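4. Handling rules for desktop disassembly and reassembly

The rules in this section apply to any task in which an arm works inside an open computer case. We wrote them for the Pulwood cell and later checked them against the practice at the Godthorpe site, where the same class of work is done on a different table. They cover the state of the workpiece, the approach of the gripper, and the record kept for each attempt.

The case lies on its side with the panel off before the arm is enabled. Fixtures for loose parts stand beside the case on the same surface, inside the reach of the arm, so that no part has to be carried over the edge of the table. Power to the computer is disconnected, and the standby charge is drained by holding the power button with the cord removed.

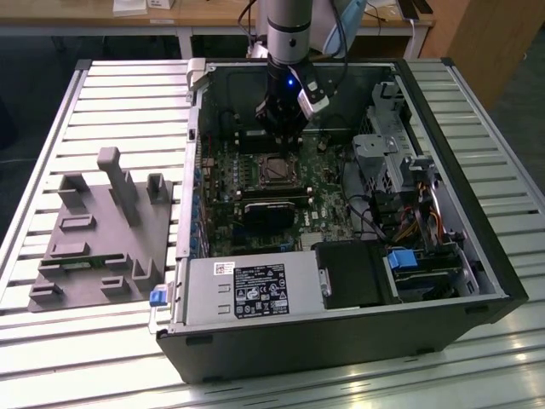
Speed is the next limit. Inside the case the tool may not exceed 70 mm/s, and within 100 mm of the board it drops to a slower profile set by the operator at the start of the shift. An early draft tied the slow zone to the board alone. We extended it to cables and drive cages after reviewing the Cemitora logs, in which most unplanned contacts were with wiring — the board itself was seldom touched by accident.

A single arm should do one operation per approach. If a memory module and a processor are both to be handled, the arm retracts above the rim of the case between the two. This adds time, but it gives the supervisor a clear point at which to stop the run.

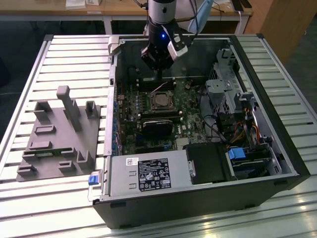
Ha objected to the retraction rule during the comment period, on the grounds that every extra entry into the case is another chance to catch a cable, and asked for an exemption when both parts sit on the same side of the board. We kept the rule and allowed the exemption only where the path has been run in full without contact on the same case model.

The socket needs its own rule. The contacts can be bent by a light touch, and the damage may not show until the machine is powered. Fingertips may enter the area of the retention frame only under force limiting, with a stop threshold of 2 N.

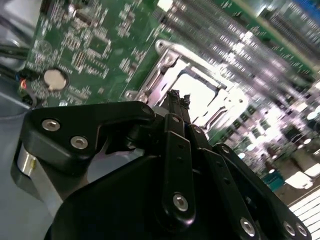 Figure 3. Wrist camera view of the fingertips at the processor socket.

A processor is held by its edges at all times. The grip is confirmed before the lift and again before the part is lowered, and if either check fails the part goes back to the fixture.

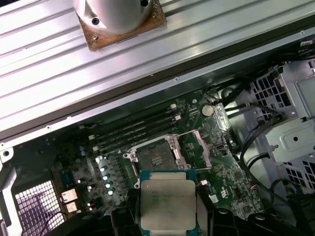 Each attempt is logged with the case model, the operation, the camera streams in use and the outcome. Failed attempts are kept. Of the 62 records we reviewed while drafting, several had no outcome entered and could not be used, so the field is now required before the next attempt can start. Changes to the speed or force limits are entered in the same log by the operator who made them.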